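Duangkaew Users Forum
Hardware > Grippers and End Effectors
Thread: Wrist camera and fixed camera for thin-rimmed items, two-finger gripper

labbench_maden
Posted October 4, 2022

Members are invited to comment on the following comparison. Our laboratory is evaluating the Odader two-finger gripper for handling household items with thin or curved rims. The evaluation covers two camera arrangements, one at the wrist and one fixed beside the table, and two controllers, the Endusar unit and our older in-house unit. One view from each camera is attached, the wrist camera first. 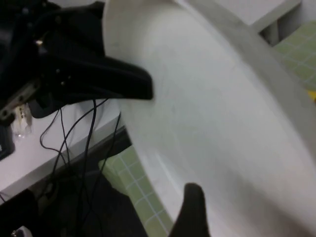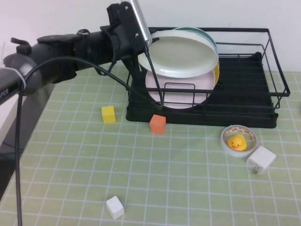 Summary of the trial to date

The task is to grasp a plate by its rim, lift it clear and set it down again. We completed 377 attempts with the Endusar controller and 453 with the in-house controller. The difference arose from scheduling, and the two sets should not be treated as matched. Failures were sorted into three groups: missed rim, slip during lift, and contact with a neighboring item.

Our preliminary finding is that the wrist camera should be the primary source for the final approach, with the fixed camera used for planning only. Missed rims fell when the wrist view was given priority. Contact with neighboring items did not fall by the same amount.

We would appreciate comments on the finding and on the choice of fingertip.

r_endeffector
Reply 1

Thank you for posting the two views together. I do not agree with the finding as stated. In the wrist view, one large white surface fills the center and right, and there is very little on it for a depth estimate to work from. The fixed view shows the plates in the front slots and leaves no doubt that the other half of the rack is open. For a crowded rack I would keep the fixed camera active until the fingers close.

With regard to fingertips, the rounded tips shown are suitable for cubes and similar parts. For a rim held between wires, a flatter pad is generally preferred.

Wing-yan Tse
Reply 2

I would support the original poster on the first point and the previous poster on the second. A fixed camera loses the rim as soon as the gripper comes down in front of it, and in our own tests the last 15 millimeters of the approach were the part that mattered. No fixed position we tried gave a reliable view of both fingers at that distance.

May I also raise the matter of cable routing. The wrist view shows thin black cables hanging in loops, and the fixed view shows a long loop leaving the arm. Loose cable adds a varying load at the wrist. If force readings are being used to detect slip, this will appear in the data. We secured ours at 4 points along the arm and the readings became noticeably steadier.

oldservo
Reply 3

The cable comment is fair, but I would not give it so much weight. At the speeds normally used for dishes, the effect is small compared with backlash in the fingers. Before rerouting anything, I recommend running the arm through the same path with the gripper empty and recording the force signal. If the trace is flat, the cables may be left as they are.

I have a separate question. Was the color of the plate recorded for each attempt? The fixed view includes a pale mint-white plate and a light pink one, and pale rims are difficult against a white background. A result averaged over all colors could conceal this.

labbench_maden
Reply 4

We are grateful for these replies. Responses in order:

Fingertips: a flat pad set has been requested from Odader. Both shapes will be run under the Endusar controller.

Cables: the empty-gripper run proposed by oldservo will be done first. Rerouting will be considered after that.

Color: it was recorded for the Endusar attempts only. This is a gap in our procedure and it has been corrected.

Camera priority: we are prepared to test a blended arrangement – fixed view until the gripper covers the rim, wrist view afterward.

r_endeffector
Reply 5

The blended arrangement would satisfy my objection in part. I remain of the view that contact with neighboring items is a fixed-camera problem and will not be solved at the wrist. Please report that figure separately.

labbench_maden
Reply 6

Agreed. It will be reported separately when the second set is posted in December.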